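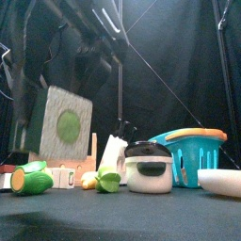 Photo: Hülya Tatlı

Part 3: Setting up the play kitchen and blocks corner

If you've come straight here from the unpacking section, well done, the worst of it is over! This is the part I like best. I've set up the Plavness corner more times than I care to remember, at home and at our Friday playgroup, and these are the steps I use now. I do the blocks first and the food second. Ghazala Tanoli does it the other way round and hers looks lovely too, so please yourself.

Before you start

You'll want a clear table with a plain top, a dry cloth, and both bags out of the box (food in one, blocks and cubes in the other). The whole job takes me 19 minutes if I'm left alone and a good deal longer if I'm not. A dark tabletop is very nice if you have the choice – the yellows and greens really stand out on it – but it shows every speck of dust, so have that cloth handy.

Caution: keep little ones away from the bags until everything is out. The bags tear easily and the first thing to roll off the table is always a lime.

3.1 Wooden rack and cubes

1. Stand the wooden rack on its base, with the tall upright at whichever end suits you. I like it on the right.

2. Run a finger over the small holes in the base. Packing fluff gets in there and a cotton bud shifts it in no time.

3. Put a couple of the small white cubes in front of the rack. I turn one so its green mark faces out, just because it looks cheerful.

4. Keep the grey speckled block for last. It has a big light green circle on it and children make a beeline for it, so don't tuck it away at the back.

Note: don't tighten anything on the rack with pliers. My Türkmen rack from years ago has a lovely dent in it from exactly that.

3.2 Crate, basket and cooking things

5. Set the open wooden crate towards the back of the table, on the left. Drop in a few pieces of food, three is plenty. If you fill it to the brim it gets tipped out within a minute, and then you're on your hands and knees (ask me how I know).

6. The turquoise basket goes over on the other side. Angle it a bit so small hands can get in from the front. I put the oranges in this one, all together at one end.

7. Pot next, lid on, with the handles sticking out to the sides, and the plate close by. I used to store the plate inside the Flukberg tray that came with our old set and then spend ages looking for it.
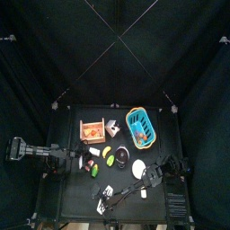

8. Scatter the rest of the food in the middle. I do mean scatter! When I lined everything up in rows the children stood back and looked at it as if it belonged to a shop. Banana here, corn there, lime wherever it stops, and they wade straight in.

9. Leave a gap along the front edge for elbows. A hand's width will do.

Caution: the cut vegetables come in pieces, and the pieces belong together. Keep both bits of the cucumber side by side when you put them out, or you'll have half a cucumber by November and no idea where the other half went. Spare food pieces are part number 422 on the order slip at the back of this guide, and the bag holds 60.

3.3 Building the stepped tower

This is a little extra that isn't in the leaflet from the box. It uses four of the dark green square blocks and gives you a small tower with a lean to it, which the children think is terribly daring.

10. Wipe the blocks first. They've got a shine to them and fingerprints show up something awful.

11. Lay the first block flat, well away from the table edge.

12. Add the next one with a small step to one side, then the third and fourth, always stepping the same way. Small steps, mind. If you get greedy with the overlap it'll all come down on block three. 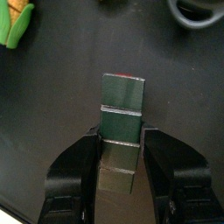 13. Take your hand away slowly and straight up. I go in from above with finger and thumb and hold my breath, which I'm sure makes no difference at all.

14. If it wobbles, don't prod it. Take the top block off, nudge the one below back towards the middle and try again.

Note: a tea towel under the blocks sounds sensible and isn't. The weave makes the bottom block rock. I had the same trouble on the felt mat from Rustberg, so build straight on the table.

3.4 Putting it away

Blocks go back first, flat, then the cubes, then the food in the crate and the crate in the box. The basket sits upside down on top. The shelf you keep it on needs to be 300 mm deep at least or the lid won't shut behind the cupboard door. Washing the plastic food is in Part 4, along with what to do about felt-tip on the wooden rack.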